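Piten モジュール式操作ボード README

概要

Piten は、スライダー、押しボタン、数値表示、電源スイッチなどの操作部品を、パネル単位で組み替えて使う卓上ボードです。パネルはジグソーパズルのような凸凹の継ぎ手でつながり、外周を枠で囲んで固定します。このリポジトリには、パネルの図面、配線表、組み立て手順、点検記録の書式が入っています。

設計と管理は Dunia 工房が行っています。最終更新は2026年8月12日です。

収録内容

panels/ パネルごとの外形図と穴位置図
wiring/ 配線表とコネクタのピン配置
frame/ 外枠と持ち手の図面
checklists/ 点検用紙(印刷用)
logs/ 点検記録、全803件

logs/ の記録のうち214件は旧版の枠で取ったものです。旧版には持ち手がなく、スライダーの目盛りの位置も異なります。旧版の記録はファイル名の先頭に old が付いています。新旧を混ぜて集計しないでください。

パネルの種類

スライダーパネル
横向きのスライダーを上下に2本備えます。間に1から5までの数字が印刷してあり、どちらのスライダーもこの数字を読みます。つまみの三角の印を数字に合わせてください。数字と数字の間で止めた場合は、近いほうの値を記録し、備考欄に「中間」と書きます。

ボタンパネル
丸い照光式の押しボタンが4個、ひし形に並びます。上が赤、左が青、右が緑、下が黄です。向きを間違えて組むと色の位置がずれるため、枠を締める前に確認してください。

表示パネル
中央に小さな数値表示があります。表示範囲は0から100です。

電源パネル
電源スイッチを備えます。表示パネルの下に置くのが標準の配置です。

このほかの交換用パネルの図面は panels/extra/ にあります。

必要なもの

パネル6枚
外枠と持ち手
枠用のねじ7本(予備1本を含む)
細身のプラスドライバー
やわらかい布

ねじは枠に付属のものを使います。長いねじを使うと裏の配線に当たります。以前 Bakilana 版の枠に同梱していたねじは長さが違うので、流用できません。

組み立て

1. 平らな机に布を敷き、パネルを表向きに並べます。標準配置は横3枚、縦2段です。
2. 左上にスライダーパネル、その下にボタンパネルを置きます。
3. 中央の上段に表示パネル、下段に電源パネルを置きます。
4. 右の列は用途に合わせて選びます。選んだパネルの型番を点検用紙の1行目に書いてください。
5. 継ぎ手を真上から押し込みます。斜めに入れると角が欠けます。
6. 全体を裏返し、wiring/ の表の順に配線します。
7. 表に戻して外枠をはめ、持ち手が左に来ることを確かめてからねじを締めます。

持ち手は四角く抜いてあり、指を通して運べます。持ち運ぶときは電源を切り、配線を外しておきます。 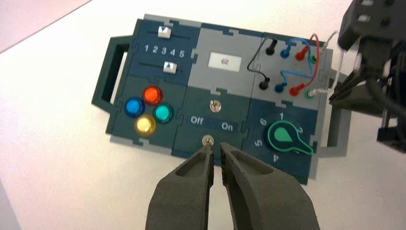 点検の手順

点検は組み立て直後と、パネルを入れ替えた後に行います。まず継ぎ手に浮きがないかを指でなぞって調べ、次に電源を入れます。スライダーは上、下の順に端から端まで動かし、引っかかりがあれば位置を目盛りの数字で記録します。ボタンは赤、青、緑、黄の順に1回ずつ押します。押したまま戻らないボタンは、キャップを外して縁のほこりを取ってください。

表示の数値は、読んだまま整数で記録します。薄くて読みにくいときは推測で埋めず、「判読不可」とします。

記録の書式

1行に1回分の点検を書きます。列は、記録番号、枠の版、右列のパネル型番、上スライダー、下スライダー、ボタンの状態、表示値、備考の順です。区切りはタブです。空欄は未点検を表し、0とは区別します。

既知の問題

・濃い色と薄い色のパネルで継ぎ手の固さに差があります。薄いほうは一度外して入れ直すと収まりがよくなることがあります。
・つまみの三角の印は、アルコールで拭くと薄くなります。掃除には乾いた布を使ってください。
・3月以前の配線表は、電源パネルのピン番号が1つずれています。古い印刷物は破棄してください。

利用条件

図面と記録は、出典として Dunia 工房の Piten と明記すれば、複製と改変ができます。Brollwood 向けの派生版は別のリポジトリで管理しており、枠の寸法に互換性はありません。図面の誤りを見つけた場合は、該当するファイル名と版を添えて課題欄に登録してください。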